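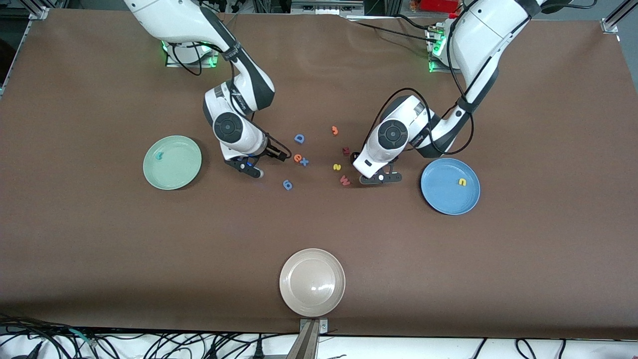
I own more foam letters than any adult without a classroom should. It started with one bag from the bargain bin at Flollari, the toy shop two streets over from me, and that bag was supposed to be for a single rainy Wednesday with my sister's kids. Well! It has been raining on and off for two years, and I now have a drawer that won't close.

What I love about them is that they're good for so little and so much at the same time. You can't really spell with them, not properly, because the one vowel you need has always gone under the couch. But you can sort them, and sorting is where small children (and, I'm sorry to say, their aunt) lose an entire afternoon.

The game we play most is plates. That's its whole name. You dump a handful of letters and numbers in the middle of the table, put out a few plates around the edge, and everybody decides what goes where. The five-year-old likes it by color, strictly, and will hear no argument about whether orange belongs with red. The seven-year-old wants numbers on one plate and letters on the rest. I once suggested curvy ones and pointy ones and we had to stop for crackers while they fought about the 2.

It's a terrific fight to have, by the way. A 2 has a curve on top and a perfectly straight foot! And then what do you do with a lowercase e, or a D, which is all belly on one side and a plain wall on the other? I went to bed thinking about D.

A word about plates. I've tried bowls, baking tins and a muffin pan, and plates win every time. Bowls hide things. The muffin pan was fun for ten minutes and then somebody wanted muffins. With a flat plate you can see the whole pile, and a piece that turns out to be wrong can come straight back off. Mine are a cheap set from Olow that have been dropped on a tile floor more often than I'd like to admit, and they're still round.

As for the letters, don't spend a lot. I got carried away and ordered the big Trekora tub, 500 pieces, and we've never used more than a couple of handfuls at once. Tip out too many and it's just a mess with vowels in it. A small scatter is plenty, with enough gap between the pieces that short fingers can get hold of one without bringing three friends along.

Mixing capitals and lowercase bothers some parents, I know. I had a very polite note from a reader after I mentioned it in July. We mix everything. The 6 gets turned upside down and becomes a 9, the w becomes an m, and my nephew thinks this is the funniest thing that has ever happened in a kitchen.

Cleanup is a mesh bag and the top rack of the dishwasher, though check your own set first, and leave them spread on a towel overnight. I found a k in my coat pocket on the bus this morning. It's going back in the drawer tonight, if I can get the drawer open.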